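Finished the second season of Gronow last night. Spoilers for all of it from here on, so mute me if you're behind.

The Covitz reveal first. For most of the season we're told the missing memories come from the accident at the dam. Episode seven shows that Glenys Mostyn's character, Maren, was losing them before the accident. The dam only gave everyone a date to blame.

I went back to check, and the clues are there. In the season premiere she calls her brother by their father's name and he lets it pass. At the clinic she signs the wrong year on the form. I took both for script errors when they aired.

What I like is that the memories aren't gone. Covitz has them. Every time he touches someone on the ferry he takes a little, and he doesn't know he's doing it until Maren tells him what he had for breakfast on a day he wasn't there.

That scene runs almost four minutes with no music. Ifor Parry plays it very flat. He keeps stirring his tea and only stops when she gets to the name of the dog.

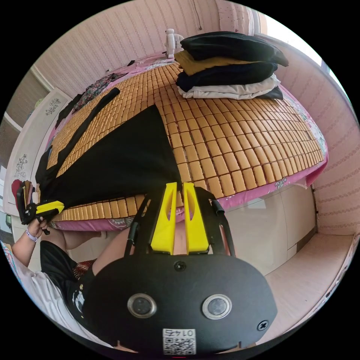 It also explains locker 926. People had theories about that number all through season one – a date, a verse, a room at the Akadden Hotel. It's a ferry ticket. Covitz kept the ticket from the first crossing where it happened and used the number because it was the one he could remember.

I know some viewers found that a letdown. I didn't mind it. A ticket number is the sort of thing a person would use for a locker.

The part that doesn't work for me is Skisteo. The company spends six episodes looking for whoever is causing the memory loss, with vans and scanners and a whole floor of staff, and then the finale has them pack up after one phone call. We never hear the other end of the call.

Maybe that's for season three. If so, it needed one more line from the director before she hung up. As it stands it looks like they ran out of time.

There's also the question of rules. In episode four Covitz shakes hands with the harbor master and nothing happens. In episode eight he brushes past a kid and the kid forgets how to tie his shoes. Either gloves matter or being tired matters, and the show hasn't picked one.

My guess is tired. He hasn't slept in eight and he's just back from a full night in four. Someone with more patience than me can go through the rest.

Last thing. When Maren gets off the ferry at the end, she says "mind the step" to the man behind her. That's what her mother says in the flashback in episode two, which Maren isn't supposed to remember anymore. So either Covitz gave something back or she's started taking it from him.

I think she's taking it. She had her hand on his sleeve the whole crossing.

Going to rewatch episode two tonight and will add to this thread if I find anything else.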